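List home | Threads | By date | Search
249 views | 2 replies

Re: Organ tuning before the October recital

Jhair Usuga wrote:
> The Hukon reading for the Great 8' Principal was 523 at middle C
> an octave up, but the Swell is clearly sharp of that. Do we retune
> the Swell or leave it? Also, who has the key to the blower room?

Leave the Swell. The two divisions sit at different heights in the case, and the Swell box holds heat after the morning service. Take both readings again with the shades open and the blower on for at least an hour. If they still disagree, write down the temperature at each chest and send me the figures.

Reeds only for this visit. Set them to the 4' Principal on the same manual, the way Gralitz did last time. Please don't touch the mixtures. There are 2,164 pipes in the instrument and the budget covers one day.

The choir needs the nave from 5:30 p.m. for the Ríos motet, so tuning stops at 5:15. The Premurano psalm setting is unaccompanied and can be rehearsed at the back if you run over.

The key is on the hook inside the vestry cupboard. Sign the sheet.

Reply | Forward | Previous in thread | Next in thread

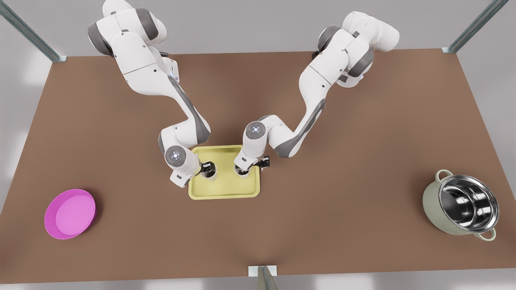 Two white arms over a tray, computer rendering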